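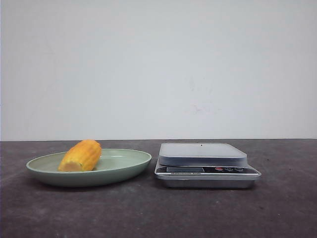
Koltberg, 30 January 2021

Project report, part 2: plate-to-scale planner (Timeo)

Task is corn off the green plate, onto the scale platform, let go. Sounds easy. Plate has a raised rim and the cob lies diagonal, so grasp yaw matters alot.

Perception first. Color threshold for yellow, then ellipse fit for the long axis. Ran it on 112 start images, 902 after augmentation. Platform was worse: shiny metal, depth holes. Switched to fitting the front edge and taking height from config.

Planner: RRT-Connect, 30 ms budget per query, then shortcutting. 28 queries timed out, nearly all with goal poses too close to the rim. Added a 2-step approach (hover, then straight down) and a collision box for the rim.

Control: velocity mode, low gain near contact. Force stop still noisy, filter not tuned yet.

Logging goes thru Lerex now. Old scripts are in /legacy, dont use them.

To do: release height, reading the scale display, replan if teh cob rolls. Final version due in May.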